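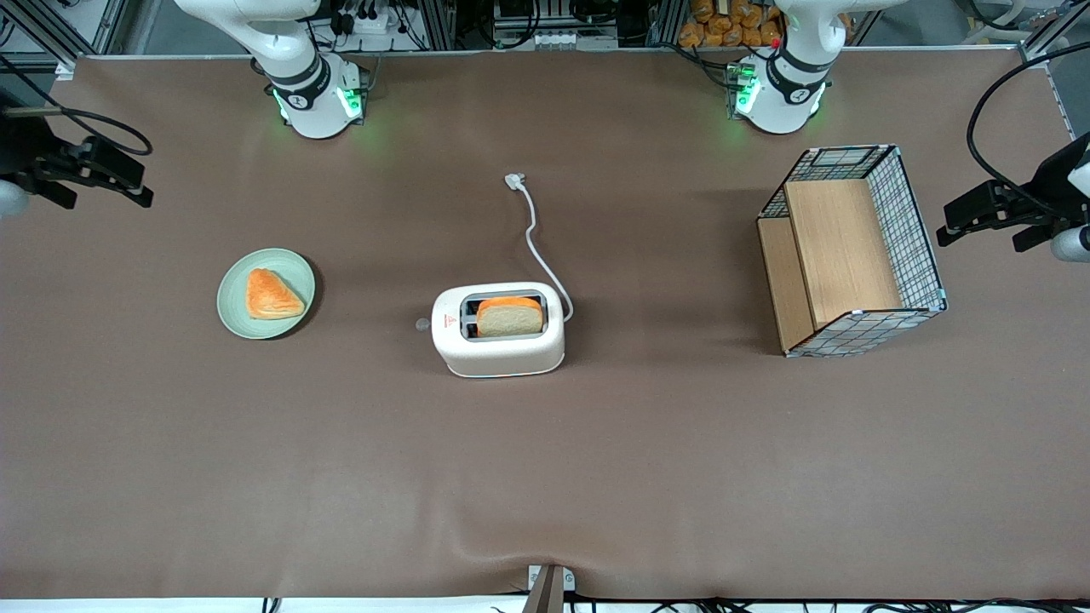
*Kitchen items set out on a brown tabletop.*

## Bench and tabletop care: working notes

Revised 13 May 2025, L. Aguiar

Most damage to kitchen surfaces comes from grit, heat and standing water, in that order. Grit is the easiest to control. Dry-dust the surface before any wet wipe, working toward yourself, and shake the cloth outdoors.

**Daily clean**

- Warm water, 2 mL of plain dish liquid per litre. More leaves a film that dulls matte finishes.
- Microfibre for smooth surfaces, cotton for oiled timber.
- Dry with a second cloth. Air drying leaves mineral marks wherever the water is hard — Gilura and most of the Brondilstead side included.

**Marks by type**

| Mark | Treatment | Avoid |
|---|---|---|
| Tea, coffee | Bicarb paste, 3 minutes, rinse | Scouring pads |
| Grease | Dish liquid, warm cloth | Straight vinegar |
| Limescale | Diluted white vinegar, rinse at once | Any acid on stone |
| Marker pen | Methylated spirits on a cotton bud | Acetone |

Test methylated spirits on the underside first. Some coloured finishes lift. Open a window, and keep it well away from the cooktop.

**Oiled timber**

Food-grade mineral oil, thin coat, wiped back after 19 minutes. Longer gives a tacky surface that collects crumbs. Two thin coats beat one heavy one. Re-oil when a drop of water no longer beads. Lay used rags flat outside to dry if a linseed product was used; bundled, they can self-heat and catch fire.

**Heat**

Trivets under anything off the stove, including cast iron that has "cooled". Slow cookers and benchtop ovens need a trivet or board as well. Edges and joins fail first, so keep the kettle spout pointed away from them.

**Layout**

Group items by task. Keep liquids at the back and knives parallel to the wall, handles toward your working hand. Mark Anthony Manalo prefers a damp tea towel under the chopping board to the rubber mats; both hold, but the towel must come up afterward or the colour of the bench will change under it.

Silicone seal at the splashback: check each November, replace if black spotting survives a bleach wipe. Never combine bleach with vinegar.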